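Can a machine do my laundry yet?

I get asked some version of this every few weeks, usually by people who have just seen a clip of a robot on their phone. The short answer is no. The longer answer is that it depends which bit of the laundry you mean, and how long you are prepared to wait for it.

I'll stick to folding for most of this post. Washing was sorted out decades ago and drying soon after, and yet the pile of clean clothes on the bed looks much as it did when I was a child.

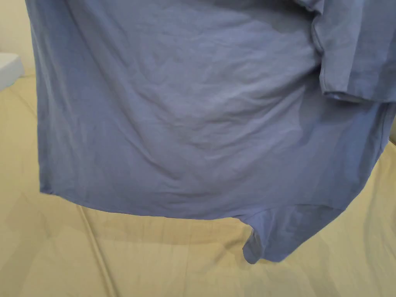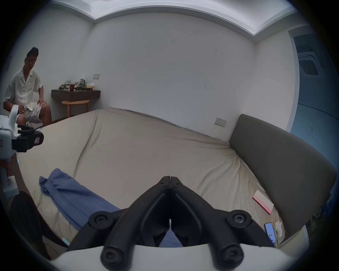

A T-shirt is a bad object from a machine's point of view. A mug has a shape. You can turn it, knock it over or put it in a cupboard and it is still the same shape, so a computer that has seen one from enough sides can work out where the handle is. A T-shirt has a shape only when somebody has given it one. The rest of the time it is a lump with four openings hidden in it, and every time you pick it up and drop it you get a different lump.

People deal with this without thinking. I watched myself do it last night. I grabbed a shirt by whatever was nearest, gave it a shake, caught a shoulder as it went past and had it the right way up before I'd properly looked at it. A good part of that was done by feel. My fingers know the difference between one layer of cotton and two, and they know when they have hold of a hem. Most grippers have two stiff fingers and very little sense of touch. They depend on cameras, and a camera can't see the side of the shirt that is facing away from it.

Ka-ming Sin, who I used to work with and who now spends her days on this sort of thing, broke the job down for me in August. Picking up is mostly fine, she said. Flattening is hard. Folding a shirt that is already flat is fairly easy, and has been for years. So when you see a video that begins with a shirt laid out neatly on a table, you are seeing the easy third. The question to ask is who laid it out.

I have used that question a lot since. It works for other chores too. Who scraped the plates before the robot loaded the dishwasher? Who moved the chairs before it did the floor? Our own floor cleaner is perfectly good at hoovering a room that I have already tidied.

Beds versus tables

One thing I hadn't considered is where the folding gets done. At home a lot of people use the bed. It is the biggest flat space in the house, except that it isn't very flat. The sheet has its own creases, and they look a great deal like the creases in the shirt if the two are anything near the same colour. The mattress gives when you press on it. Pinch the edge of a shirt on a hard table and you get the shirt. Pinch it on a bed and you may come up with some of the sheet as well.

Then there is everything else that lives on a bed: phones, boxes, chargers, the cat. A person folds round them. A machine has to be taught that they are there and that they don't need folding.

Commercial laundries have none of this. Deepak Chauhan runs a small one that does towels and tablecloths for hotels, and he has had a folding machine for years. It's the size of a van. Two people feed it and it will get through 1000 towels before lunch. He doesn't call it a robot and is slightly bored by the subject. His towels are all the same size and they all arrive at the machine the same way up, held at the corners by a person. He has never found anything that would take the corners off his hands, and he has been to look at a few.

I think that tells you more than most of the videos do. Where the work can be made regular, a machine has probably been doing it since before I started this blog. What's left over is the irregular part, and a house is nearly all irregular part.

How they are being taught

The approach has changed, and this is the bit that makes me more hopeful than I was. The old way was to write down rules. Find a corner, lift the corner, look for the next corner. It worked in a lab on one towel and took an age. The newer way is to show the machine a very large number of examples of the job being done and let it pick up the pattern. Some of those come from people steering robot arms, and some from people using a gripper held in the hand, with a camera on it, so that the examples can be gathered in ordinary rooms with ordinary mess.

It is slow, dull work and there is a lot of it. I've had a go. I did 11 shirts with a hand-held gripper and my forearm was complaining by the end. Using two pinching fingers in place of ten ordinary ones also teaches you very quickly how much you normally rely on the other eight. I couldn't do buttons at all. Collars were miserable. A plain T-shirt took me so long that I would have been sacked from any shop in the country.

Which is worth remembering when you see a robot take 5 minutes over one shirt and feel like laughing. Given the same hands, I wasn't much better.

So when?

I don't know, and I'm wary of people who say they do. Eirini Tsolakis left a comment on my dishwasher post asking whether she should hold off buying a new ironing board. Please buy the ironing board. Ironing is further away than folding -- you need to handle the cloth just as well, with a hot thing in your other hand.

My guess is that folding will come first to places with a lot of similar clothing: uniforms, gym kit, care homes perhaps. The machine can be slow there if it runs all night. A household of four makes perhaps 50 things to fold in a week, in every size and fabric, half of them inside out, plus a fitted sheet. I can't fold a fitted sheet either. I roll it up and shut the cupboard door on it.

The thing I'd pay for now is much more modest. I would like something that turns clothes the right way out and pairs the socks, and leaves the rest in a heap for me. Ka-ming says turning things the right way out is one of the hardest jobs I could have picked. I have asked her to explain why and will write it up when she does.

Next month it's back to the kitchen, and whether anything on sale can wipe down a hob.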